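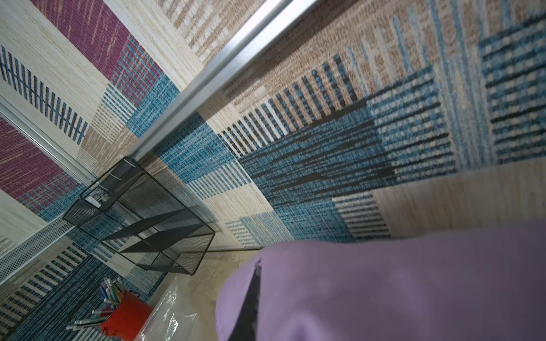 About Zepeda Language School

Zepeda is a small evening school for adults who want to learn or improve their English. We started with one class of 17 students in a rented room over a bakery in Tultov. Today we teach 200 students a year, and we still keep classes small enough for everyone to speak every time they come.

Most of our students work during the day. Classes run four evenings a week, and each level meets twice. A course lasts from September to May, with a break in winter. If you miss a class, the teacher will send you the worksheet and you can come to the other group at your level that week.

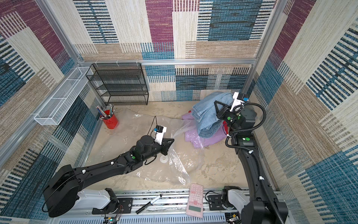
New students take a short placement test before they sign up. It has a written part and a conversation with a teacher – the whole thing takes 55 minutes. There is no charge for the test, and you do not have to join afterward.

We have two locations. The main school is on the second floor of the Isano Building in Tultov, across from the post office. Beginner classes are also held in Plutach, in the side room of the public library. Parking in Plutach is free after 6 p.m.

All of our teachers are certified to teach adults, and several learned English as a second language themselves. Books are included in the course fee. You can pay in 4 parts if you ask at the office when you register. The office opens one hour before the first class.

Last updated: 7/21/26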